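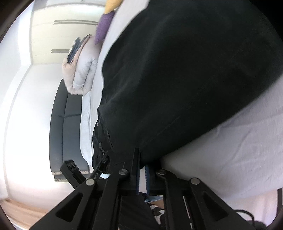 AT HOME

The Bed That Had Everything on It

By Consuelo Iglesias

On Saturday morning my bed was not a bed. It was the place where clean laundry waited, where black clothes came to collect every pale fiber in the apartment, and where two quilts stayed through the summer although it was too warm for them. I slept on the part that was left.

I do not think I am unusual. A bed is the largest flat surface in most small homes, and it is at a good height, so we use it as a table. Wanda Castellanos cleaned hotel rooms for many years and now teaches short evening classes in housekeeping at Gerkari, a neighborhood center near my street. Her first lesson is always the bed. "If you begin with the floor, you will put the things from the floor on the bed," she told me. "Then at night you will put them back on the floor."

Her method begins with the clothes. Dark ones go first, one by one, away from the sheet. You hold the garment by the thick parts, the hem or the waistband, and shake it once toward the window. After that you decide if it will hang or be folded. She doesn't allow a third pile. I asked her about the sweater that was worn for one evening only, and she gave me a long look and said it could have a hook behind the door.

Black cotton and fleece need some more attention. Glenys McAlister, who runs a small laundry called Vevlow, washes them inside out and never together with towels. For the fibers that stay anyway she uses a damp rubber glove, moving always in one direction. I have tried it on an old black top, and it was slow work but pleasant, a little like brushing an animal.

Then come the quilts.
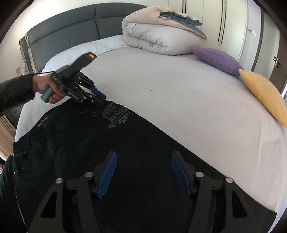

Fold a thick quilt in half along the long side, press out the air with your forearms, and fold again toward you. The heavier one goes under. Wanda leaves them at the far side of the bed, against the wall or the wardrobe, so the sheet is free and can be pulled flat from the near side. Cushions follow the quilts in the same line. She doesn't care about matching colors. A purple cushion and a yellow one can live together for years, she says, and at her own home they do.

The sheet takes the longest time. I was taught to pull it at the corners, but Wanda pulls at the middle of each side first and goes to the corners after. It does leave fewer creases. A pale sheet shows every small dark thing that falls on it, and she finds this useful — you see the crumb before you lie down on it.

What to do with the second quilt in July is a question on which my teachers do not agree. Glenys would wash it, dry it very well and store it in a cotton bag on top of the wardrobe. Wanda keeps both on the bed all year, folded, and opens one when the night is cool. I have followed Wanda so far, mostly because my wardrobe is full. The black top is now on the hook behind the door.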